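Katus Project: Frequently Asked Questions

What is Katus?
A method for deciding which object to take out of a bin when several of them are leaning on each other. It does not decide what to do with the object afterward. We get that question more than any other.

Isn't bin picking solved?
We hear this mostly from people selling it. Picking one block from an open floor is in good shape. Picking a long block that lies against a wall, with a second block right next to it, leaves very little room for a finger, and that is the case we care about.

So what does the method do?
Before it commits to a grasp, Katus scores each candidate by how much clear floor there is on both sides for the fingers. If the best score is poor, it looks for a nudge that would improve things and plans that first. Heike Vogler wrote the original scoring code in August and would like it known that she has since rewritten it.

Does it learn?
The scoring part does. The nudges come from a short hand-written list, which reviewers dislike and which works better than the two learned versions we tried.

How much data did you use?
1888 recorded attempts for training, all from our own cell in Pisthorpe. The test set is 541 attempts on layouts the model had not been given.

And the result?
On wall layouts, out of 144 trials per method, Katus cleared the bin in 100. Ritchie, our older planner, cleared 63. On open layouts the two are tied, and we put that in the abstract so you wouldn't have to dig for it.

Why blocks?
They are cheap, they don't roll, and when one is dropped there is no paperwork. Simão Salgado has a longer answer involving contact models - ask him if you have an afternoon.

What does a test layout look like?
Usually a mix of blocks along the walls and blocks out on the floor. Both kinds go in the same bin so that the planner has to choose an order.

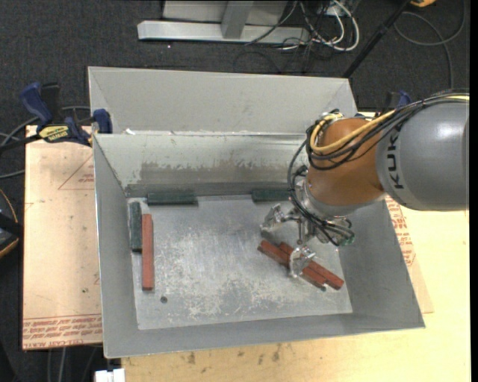
Gripper over the diagonal red pair, with a third red block beside the green one at the left wall.

Which of those would it take first?
One of the diagonal pair, nearly always. Wall blocks tend to go last. Eusebio Muñoz calls this procrastination and has asked for a penalty term.

Can I run it on my own arm?
If you can send it joint targets and you have a depth camera, yes. Expect to redo the calibration. Expect to redo it again after someone moves the bin, which is why we clamp ours.

Is the code available?
The planner is. The training logs are on a drive in Santhorpe and will follow once Maribel Llanos has sorted out the file names, some of which are just "new2".

Who do I contact?
Rosaura Sánchez handles requests. Please say which gripper you have in the first line.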